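Search this site... Go

Two Grippers, Two Bins and Far Too Much Blue Tape

Posted on Jan 7, 2022 by Fuseini Agbenyega

I promised in July that I'd write up the gripper comparison "in a week or two," so you can see how well I keep promises (my sister says I should put it on my business card). Anyway, the holidays are over, the coffee is on, and I have finally been back to the Iltport shop with both arms running over the same table, which makes me happier than it probably should!

The setup is simple enough. There's one blue bin for each arm, and a tape grid on the table so that when I say "the bin moved one cell toward the base" we all know what I mean. I laid the tape by eye, which you will notice right away if you are the kind of person who notices such things, and I'll redo it one of these days.
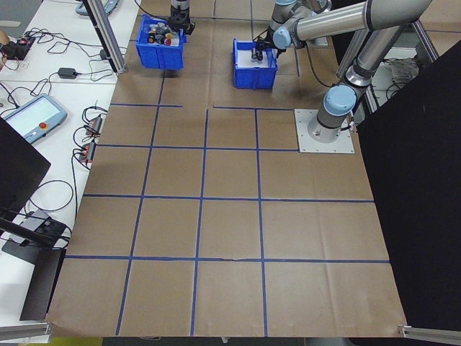
What I wanted to find out

Mostly I wanted to know how much of my trouble last summer was the fingers and how much was me. The Tuvent fingers are short and stiff, and they like anything with flat sides. The Seidel ones are longer and a bit softer, and I had hoped they would be kinder to the odd little parts that roll away when you so much as look at them. I gave each set 100 picks from a mixed pile, same speed, same lighting, with me trying very hard not to help.

Tuvent dropped 8. Seidel dropped more than that, nearly all of them small round things, and I was a little heartbroken, having talked them up to everybody at Jetivside for months. Where the Seidel set did shine was in the corners of the bin, where the short fingers kept nudging the wall before they got down to the part. So I can't give you a clean winner, sorry!

The wrist camera deserves its own paragraph. I had been relying on the overhead view for everything, and it's fine until the gripper gets down inside the bin and blocks the very thing you're trying to look at. With a camera riding on the gripper I can see the last little bit of the approach, and I stopped guessing. The cable is still a nuisance, mind you. I've routed it three different ways and hated every one. 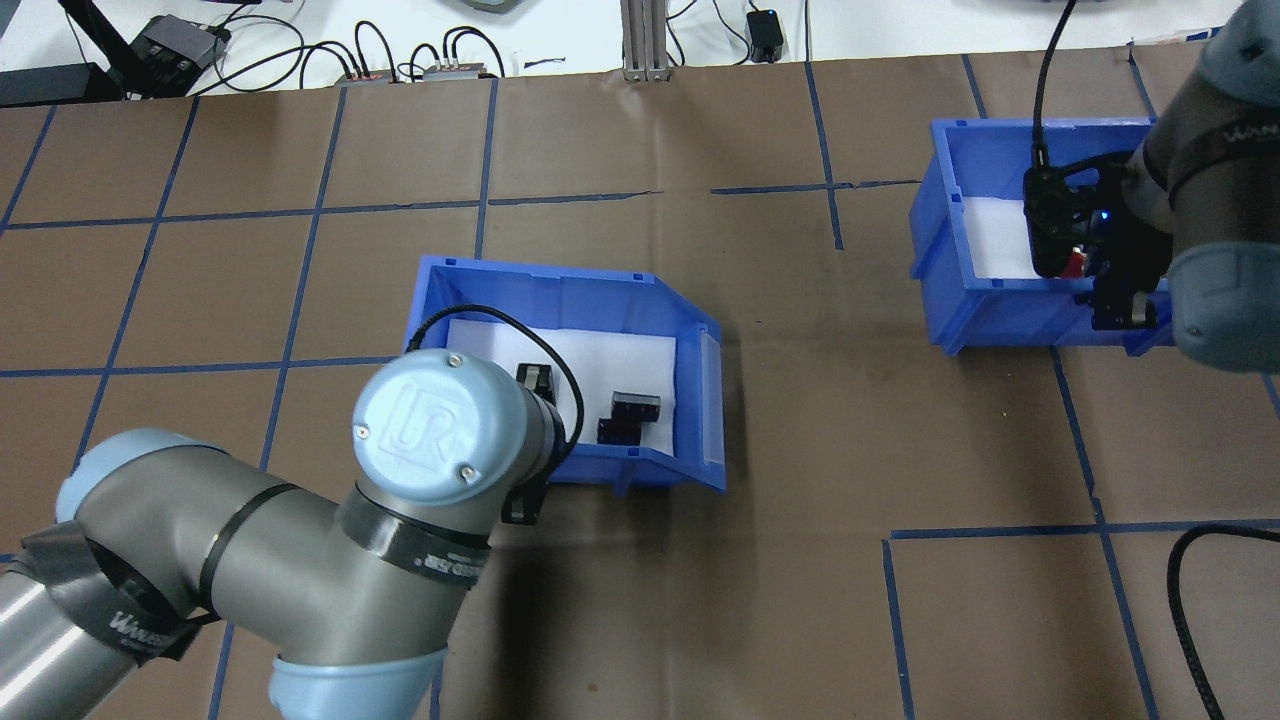
Dark blocks in the middle bin, and the other arm down by a small red part.

Next time I'd like to try the foam in both bins again with a thicker piece, and slow the last stretch of the descent to see if the Seidel fingers settle down. If you've used them on round parts, please leave me a comment, I read them all (slowly).

Recent posts
Why I Label Every Cable Now
A Teach Pendant Holder for Clumsy People
Notes from My First Visit to Jetivside
Foam, Felt or Nothing: Lining a Parts Bin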